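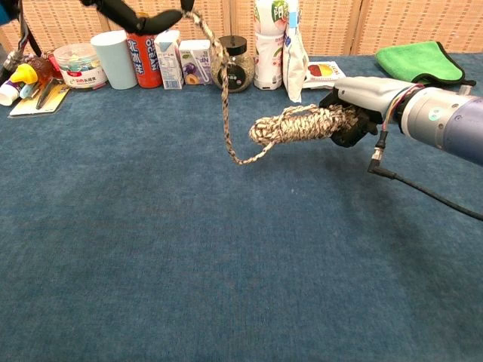

Why Do We Get Chickenpox Only Once?

Have you ever heard a grown-up say, "Oh, I had chickenpox when I was little, so I can't catch it now"? For most people that's true, and the reason is one of the coolest things your body can do!

Chickenpox is caused by a virus. A virus is a germ so tiny that you can't see it with a regular school microscope. It can't grow or make copies of itself alone, so it sneaks inside the cells of your body and uses them like a copy machine. That's pretty rude!

How does it get around?

When a person with chickenpox coughs, sneezes or even just breathes, the virus can float through the air. You can also catch it by touching the blisters. For 2 weeks or so you might feel perfectly fine, and then, surprise, you get a fever and lots of itchy red spots.

In the town of Mularcombe, a big outbreak started one January and 392 children had the spots before spring. There were 2,948 children in the town's schools, so that's a whole lot of itching!
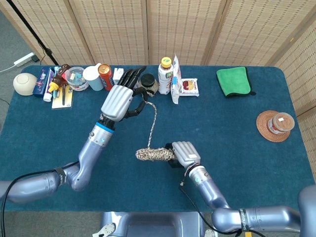 Your body fights back

Inside your blood you have white blood cells, and they are always on patrol. Some of them gobble germs up. Others make antibodies, which are tiny Y-shaped helpers that stick to one kind of germ and no other. A chickenpox antibody fits the chickenpox virus the way a key fits a lock.

The first time, your body needs days to find the right key. That's when you feel sick. But when the fight is over, some special cells stay behind and remember (they really are called memory cells!). If the same virus comes back years later, they make the right antibodies super fast, and you usually never even notice.

Can you skip the spots?

Yes! A vaccine shows your body a very weak form of the virus, so your memory cells can learn without the full sickness. Most children get two shots, a few years apart. Your arm may be sore for a day.

Try it with a friend

Cut out five paper shapes and make one matching hole for each in a sheet of cardboard. Mix them up and time how long it takes to match them all. Now do it again. Much faster, right? Your memory cells would be proud!

Word to know: immune (say "im-YOON") means protected from a sickness.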